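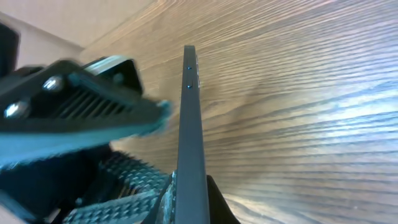

slatebench
Kozłowski claims that a pair of their kit arms will pick up a phone on 32 tries out of 40 with the stock grip pads and no tuning at all. I've got both arms bolted to one rail in my garage and I don't buy that number. Has anyone at home come close?

My doubts are mostly about the table. A phone lying flat gives the fingers almost nothing to get under, and the page never says what surface they tested on, or which way the phone was turned. Then there's the charging cable.
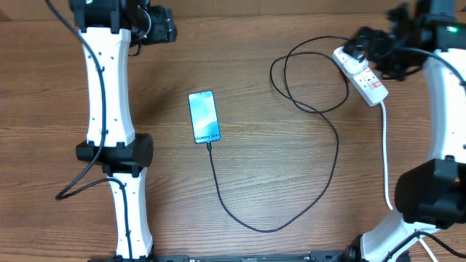

I'd like to leave the cable plugged in, the way a person would at a desk, and I suspect the 32 came from a bare phone with no cord pulling on it. I'm running the Aleck control software with the default settings. Before I spend a weekend on this I want to know if new pads are worth buying or if that's just the usual upsell.

Posted 2024-09-07 in the Ernero help pages

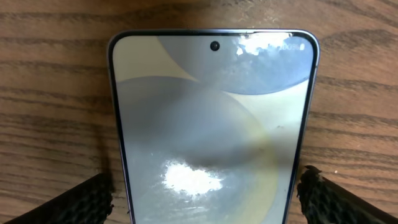 Replies to this post (3)

wobblyaxis
Come at it from the long sides, with a finger on each, and go slow for the last bit. I built mine in June at the Rustasmont shared shop and my early misses were all from closing too high, so the pads slid off the rounded edge. Lowering the closing height helped more than any setting in Aleck. I wouldn't trust the 32 either – they don't say if a pick that slips after the lift still counts as a pick. Write down your own rule before you start and stick to it.

On the cable: test without it first. If you get 8 out of 10 bare, put it back and run another 10. Tape the cord to the table with some slack near the phone and see whether the misses change. Ten isn't many, so do it again on another evening.

gritty_servo
just buy the softer pads, fixed it for me

slatebench
Fixed what, though? Did you count before and after, on the same table? Closing too high sounds likely to me, so I'll lower it and leave the pads alone for now. The cable stays on my list. I'll post both sets of results, including the bad ones.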